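The **spare room** is a bedroom kept for guests who, as a rule, do not come. It is found in houses of every size, and its bed is often the best made in the building.

The custom is well recorded in Grullcombe, where a household survey by Verna Lindqvist found 157 spare rooms. Of these, 115 had gone a full year without a sleeper. Most held an exercise bike.

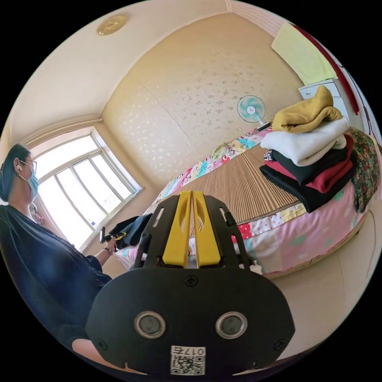

A bedroom with its bed near the window.

Rules on use vary. In Ovport the guest gets the good towels – the family has never touched them – and is expected not to touch them either. Bernadette Abernathy's *The Other Bed* lists 67 polite ways to ask when a visitor is leaving, nearly all of them involving trains.

## See also

- Sofa bed
- Box room
- October visitors (Prirnero)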